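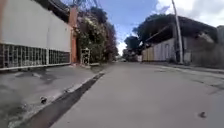

Gornthorpe Road to get its new surface before the rains

Well, we have a start month at last! Narkilberg district has confirmed that Gornthorpe Road will be resurfaced in December, along with repairs to the pavement on the wall side, and the letters should be through everyone's door by the time you read this. Mine came folded into a supermarket leaflet and very nearly went out with the recycling, so do check yours.

For those of you who read the first two lines and then go and put the kettle on, the short version is this. The work covers 245 metres of road. It is planned to take 13 working days. The contractor is Sirnholm, the same firm that did the lane behind the school, and they'll be working from half past seven in the morning until four. You'll be able to walk down the street the whole time. You won't always be able to drive down it.

Now the longer version, for everybody else.

I have lived on this road long enough to have strong feelings about it, and I know I'm not the only one (my inbox will back me up on that). It's a lovely wide street with a big sky over it and it has been left to get tired. The middle isn't too bad if you're in a car. You get a bit of a grumble from the tyres and that's it. But on a bicycle you feel every patch, and if you're pushing anything with small wheels you find out about the seams. I took my mother's shopping trolley down to Lévesque for bread one morning and arrived with the eggs I'd bought earlier in a state I won't go into.

The pavement is the part I'm happiest about. When the plans first went up on the board at the library they were for the carriageway only, kerb to kerb, and the walkway along the white wall wasn't mentioned at all. That seemed daft to a lot of us. It's the bit people walk on! It's uneven and stained and worn, and the gutter beside it is deep enough that you want to be looking where you put your feet when you step off. So when the comment form opened, plenty of people said so. The district had 213 replies, and I'm told most of them brought up the pavement in one way or another. The revised plan now includes it, from the near end of the wall as far as the terracotta pillar, and 80 metres of kerb will be lifted and reset at the same time.

What happens beyond the pillar is a bit less clear. The drawing shows the new paving stopping at the corner and a dotted line carrying on past the hedge and the little white gate. I rang up to ask what the dotted line meant, and was put through to a very patient woman who went away to look and came back to say it meant "subject to survey". So we shall see. My guess is that they want to have a look at the roots before they promise anything, and having tried to dig a hole for a fence post on that side I can't blame them.

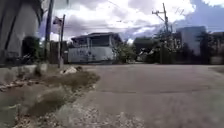
The verge has been the other great subject. As things stand the road on that side hasn't got much of an edge to speak of. The tarmac gives up, the gravel takes over, and the stones travel. They end up on the road, they get flicked about, and then somebody sweeps them back and off they go again. I've picked enough of them out of the tread of my boots to start a rockery.

Under the plan Sirnholm will trim the edge back to something straight, dig out the loose stuff and put in a firm strip of compacted stone with a shallow fall away from the road. There won't be a raised kerb. A few people had asked for one and I can see the argument, but the district says the water needs somewhere to go, and the ground there takes it well. The grass bank stays as it is. I asked about that specially, as there was a rumour going round at Lévesque that the whole bank was going to be scraped flat for parking. Not a word of it is in the plan. It'll be tidied where it meets the stone and otherwise left alone, dry grass and all.

The low concrete wall isn't part of the job either. It could do with a scrub and there are bits of green growing out of the face of it, but the district considers it a matter for the properties behind, and the properties behind have always considered it a matter for the district. I've heard both sides of this at length. I don't expect December to settle it.

Same goes for the trees. The palm is staying, the bushes are staying, and the utility pole is staying too (I know, I know, I'd hoped it might move along a bit while they had the diggers out, but that's a different department and a different pot of money).

Then there's the long crack across the road, which I've written about here before and which one reader calls the equator. I'm pleased to report that the equator has its own paragraph in the schedule. They're going to cut along it, clean it out, fill it and lay a reinforcing mesh over the top before the new surface goes down. If they simply laid tarmac over it we'd have the same line back in the same place within a couple of winters, so I'm glad somebody has thought about it. The schedule gives two of the working days to that stretch alone.

As for getting in and out, the plan is to do the road in two halves, lengthways, with one side open while the other is being worked on. Traffic will be let through one direction at a time. On the days when the top layer goes down there'll be no driving on that half until it has set, and you'll get a card through the door the evening before to say whether it's you. If you need your car on one of those mornings, park it round the corner the night before. The letter has a phone number on the back for anyone who can't manage the walk, and I'd ring early if I were you, as they're arranging help house by house.

Bins will be collected from the far end while the work is on. Put them out by seven, please, with your house number on in something that won't wash off. The letter is firm about the seven o'clock bit.

Deliveries are less certain. Sirnholm say they'll wave vans through when they can, and having watched them on the school lane I'd say they were pretty good about it. They were also rather good at sweeping up after themselves, and they put a proper ramp across the gap for pushchairs each afternoon before they packed up. There was one evening when the ramp was missing and I gather words were exchanged, and it was back by breakfast.

Noise! It'll be noisy. The first three days are the worst, when the old surface is being planed off, and anyone who works nights might want to make plans now. The library has said people are welcome to use the reading room from nine, though I don't think they're expecting anyone to sleep in it.

A few of you have asked whether the hedge will be cut back, the big one past the pillar with all the pale pinkish flowers in it. It's a fair question, as it does like to spread itself. The plan says only that growth overhanging the working area "may be lifted or tied", and the patient woman on the phone thought that meant rope and no shears. I do hope so. It's the nicest thing on the street and I'd rather duck under it than see it squared off. If you're the owner and would like to be there when they do it, they'll give you a time.

Two things I asked for and didn't get. One was a bench. I had a spot in mind, along the wall, where you could sit and get your breath halfway with your shopping. It isn't in the budget and I was told to try again in the spring, so I will, and I'd be glad of some company on the letter. The other was a dropped kerb by the corner. The answer there was a maybe, depending on where the drain turns out to run, and I'll chase it up before the kerb goes back in.

The drawings are up at the library until the work begins, on the board to the left of the door, and they've got a larger print of them behind the desk if you ask. It's worth a look even if you're not normally one for drawings. You can find your own house on it. Mine is labelled with the wrong number, which I've reported.

There's also a drop-in at Lévesque, in the back room, at six in the evening in the week before they start. Somebody from Sirnholm will be there with the day-by-day schedule and will go through it with anyone who has a particular worry, such as a wedding or a piano being delivered or a skip that's already booked. No need to put your name down. Lévesque are staying open late for it and there will be cake, but it's the end-of-day cake, so come near the beginning.

I'll post the schedule here as soon as I have a copy I'm allowed to share. If your letter hasn't come, tell me which end of the road you're at and I'll pass it on with the others. So far it's mostly the even numbers that seem to have been missed.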